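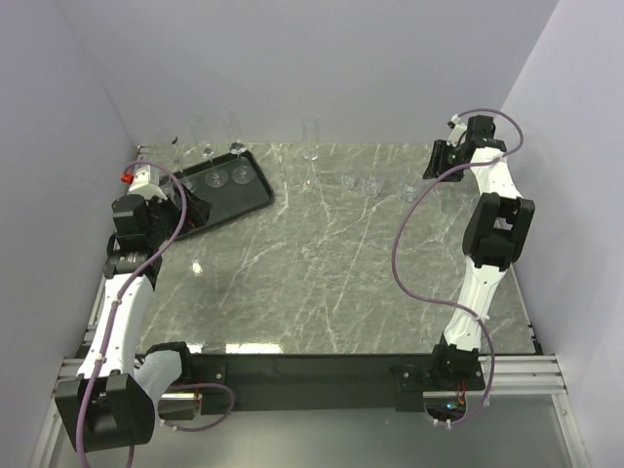
Groswood gets its new water, and spots to go with it

Thu 27 September

The town of Groswood spent years asking for better water. It now has water that meets every standard the state cares to name, tastes faintly of a chalkboard, and leaves a white ring on anything it is allowed to sit on.

The switch took place over the summer, when the utility stopped drawing from the Erkstead reservoir and opened the valves on a pair of deep wells at the north end of town. The reservoir water was soft and came out of the tap a pale tea color every spring. The well water is perfectly clear until it dries.

By this week the utility had logged 42 formal complaints from its 2,229 household accounts. The most common word in them is "film." The second most common is not one a family newspaper prints.

"It's calcium and magnesium," said Sawsan Majali, the utility's water quality manager, who has now said so in two public meetings, one radio interview and the checkout line at the hardware store. "There is nothing in it that will hurt you. People pay good money for bottled water with the same things in it."

Residents have pointed out that they do not generally wash their cars with the bottled kind.

Hardness at the new wells runs to the upper end of what the utility had predicted in the notice it mailed out in January. The notice was four pages long and put the word "hardness" on the last of them, under a paragraph on parking near the pump house. Few people who were asked at Monday's meeting remembered getting it. One man remembered the part about parking.

Local businesses have been quicker to adapt, mainly by spending money. Bakari Nyamweya, who runs the dining room at the Kiiskinen Hotel, said his staff went through the stemware the morning after the changeover and found every glass had come out of the dishwasher looking as if somebody had breathed on it.

"We polished them by hand for a week," he said. "Then we bought a softener. Then the softener needed salt, and then the salt needed somewhere to live, and that's why there's no longer a coat closet."

The hotel is asking guests to keep their coats with them.
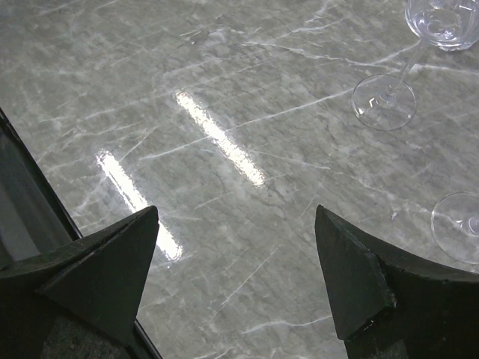
Glasses are only part of it, and the part with the easiest cure. Stone is fussier. Hard water dries to a crust on counters and tabletops, and the usual kitchen answer to a crust is vinegar, a fine thing on a kettle and a poor one on marble, where it eats into the finish. A gray top with plenty of fine white veins will hide a water spot well enough at midday. Give it a high polish, though, and put it under strip lights, and each light comes back up at you as a long white streak, at which point any dull patch in its path is on display for the whole household. Siiri Ots, who has cut and finished stone in Groswood for 40 years, said she had taken more calls about etched counters since July than in the whole of last year.

"They all say they used just a little vinegar," Ots said. "I have never met anyone who used a lot."

Her advice is to wipe the stone down with plain water and a soft cloth, dry it right away, and leave the salad dressing ingredients in the pantry. She will refinish a counter that has already been attacked, but she is booked into next month and does not offer a discount for remorse.

Not everybody is unhappy. Gladys Ondieki, whose bakery on Mill Street has used town water since it opened, said her bread has never risen better, and that customers who used to drive to Erkstead for a proper crust have stopped pretending otherwise. She has put a small sign in the window reading "Made with the new water." A second sign, explaining that the coffee is made with filtered water, is kept behind the counter.

The Trurusero plumbing supply company, for its part, has had a very good September. It sold out of home softeners twice, and its sidewalk display of salt bags has grown to the point where the city has asked it to leave a path for pedestrians.

At Monday's meeting, utility director Heikki Pitkänen laid out 3 options. The town could build a central softening plant, which would take several years and raise the average bill. It could blend the well water with reservoir water, bringing back some of the tea color in exchange for some of the film. Or it could leave things alone and mail everyone a brochure.

A show of hands, which Pitkänen stressed was not binding, favored the softening plant by a wide margin. A second show of hands, on whether to pay for it, did not.
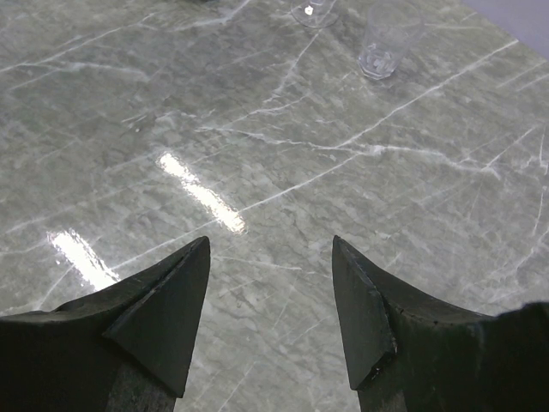
Two clear drinking glasses at the far end of a marble tabletop.

Pitkänen said the blending option would be studied over the winter, with a test on the east side of town likely to start after the holidays. East side residents who were present asked why it had to be the east side. They were told that it was because of the layout of the pipes, an answer that appeared to satisfy the pipes.

In the meantime, the utility recommends turning water heaters down a little, soaking showerheads overnight in vinegar, and checking that dishwashers are filled with rinse aid. Free test strips can be picked up at the front desk of the utility office on weekdays. Households that want an exact hardness reading can drop off a sample in any clean container with a lid, labeled with a street address.

Majali asked that the container not be a wine bottle. The lab has received several, she said, and at least one had not been rinsed.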